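Home News Interviews Archive Contact
Search this site Enter keyword Go

Sorting by arm: a returns line in its second year
November 15, 2021
By Elif Naz Kozan

Martim Amaral runs the returns floor at Clirkilach, a company that takes back unsold and opened household goods from shops and gets them ready for resale. In September the site put its second robot arm to work. The arms handle small items that used to be picked out of mixed lots by hand.

"The target was 4,000 items a shift for the whole line," Amaral says. "We were under that with people alone, mostly in the last two hours. Hands get tired. The error rate goes up before the speed goes down."

Each arm has a gripper with a small camera mounted near it. The camera image goes to a screen at the bench, where an operator can stop the arm, move it by hand or enter a correction. Amaral says the close view was a late addition. The first setup used only an overhead camera, and the arm itself blocked the view at the moment of contact. 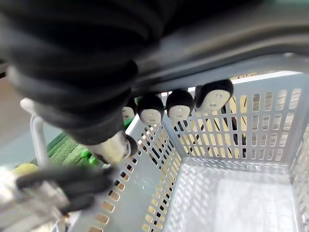 Baskets with slotted walls remain the hardest case, according to Amaral. A fingertip can catch on a rim or in an opening, and the software has to tell the wall from whatever is behind it. The team lowered the approach speed near any edge and accepted the lost time.

"We gave up 20 percent of the speed on those moves - and stops fell enough to pay for it," he says.

Zerrin Dağdelen worked the old picking line and now runs a bench. Her job has moved from lifting to watching, and she does not describe that as easier in every way.

"My shoulders are better," she says. "My eyes are worse at the end of the day. You look at a screen for a fault that may not come for an hour, and then you have to be quick."

Operators now change places every two hours, a rule Dağdelen asked for. They also write the fault notes, which go to Vsevolod Demchenko, the controls engineer. He reads them before he opens the machine logs.

"The log gives me a force value and a time," Demchenko says. "The note tells me the item was soft, or the basket had moved. I can't get that from the log."

No jobs were cut when the arms came in, Amaral says, but two open posts on the picking line were not filled. Pay for bench work is one grade higher. Dağdelen thinks the training should be longer, and that new operators should spend time picking by hand first. Amaral has agreed to try it with the next group.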